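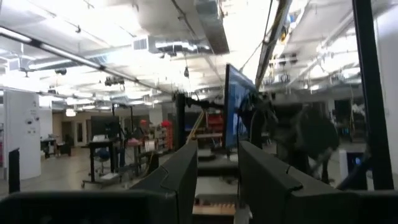 The trouble with a planner is that it is always right about the world it believes in, and Enikő Somogyi has said so often enough in the weekly meetings at Flokcombe that people have started saying it back to her. She would like it known that she also believes the opposite. A planner that doubts everything never gets its arm off the rest position, and she has sat through plenty of mornings like that too.

I had gone to see the people at Flokcombe because of a piece of software called Bitero, which a few readers had written to me about, and which I had understood (wrongly, as I was soon told over a very good cup of tea) to be a vision system. Bitero doesn't look at anything. It sits between the part of the software that looks and the part that moves, and it keeps a sort of running diary of how much the one ought to trust the other. If the camera at the wrist says an object is in one place and the fixed camera says it is a little to the left, most systems will take an average and get on with it. Bitero writes down the quarrel, asks how old each opinion is, and then decides whether the arm may carry on, slow down or go back for another look.

Age matters a great deal more than I had supposed. A picture from a camera that is riding along on a moving arm is out of date the moment it arrives, and if the software thinks it was taken 50 milliseconds later than it really was, every object in it will be put down in slightly the wrong spot. Hnat Ostapchuk spent most of one April on this and nothing else. He showed me the plots, which he keeps in a folder called Nechyporuk after the old timing routine they were meant to replace, and I'm afraid I nodded along for longer than I understood them. What I did follow was the before and after. Before, the estimated position of a basket that hadn't gone anywhere wandered about like a sleepy wasp whenever the arm swung. Afterwards it stayed put, and Hnat took the afternoon off.

He is a patient explainer, and he likes to start with the things that are hard to see. Shiny surfaces come first. A depth camera pointed at a polished table will quite happily report that there is a second basket underneath it, upside down, and a planner that takes this seriously will find itself with all sorts of odd ideas about where there is room to move. See-through plastic is next, as the camera can't settle on whether it ought to be measuring the front wall, the back wall or whatever is behind the lot.

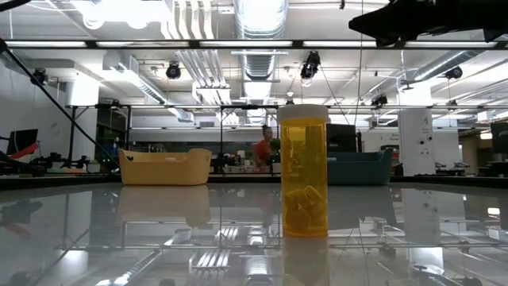
So the newer version of Bitero keeps two maps instead of one. The first is cautious and is used for not bumping into things, and in that one a tinted bottle is solid from top to bottom, cap included, whatever the depth readings say. The second is used for deciding what is worth picking up, and there the bottle is allowed to have an inside, with something in it. The reflections are dealt with more bluntly. Anything that claims to be below the height of the tabletop is thrown away, a rule that Hnat wrote in a single line and which Enikő still regards as cheating. She would prefer that the software recognised a reflection for what it was. They have agreed to disagree until the summer, and the line stays in.

The tooling around all this is what I would have liked to take home with me. Every run is recorded, and anybody on the team can open it at their desk, drag a slider back to the moment when things went astray and see what each part of the software believed just then – the wrist camera's view on one side, the fixed camera's on the other, and the diary of disagreements scrolling along beneath. A change to the planner has to get through 100 of these old runs before it is let near a real arm. When I asked how many of them were awkward cases, I was told 16, and that those were the ones people had grown fond of.

A second group, at Irnberg, has been using Bitero with different arms and different cameras, and has sent back a long and very polite list of complaints. Most of them concern the settings file, which had grown up over the years without much gardening. Enikő is working through it now, renaming things, and she tells me she has got as far as the letter G.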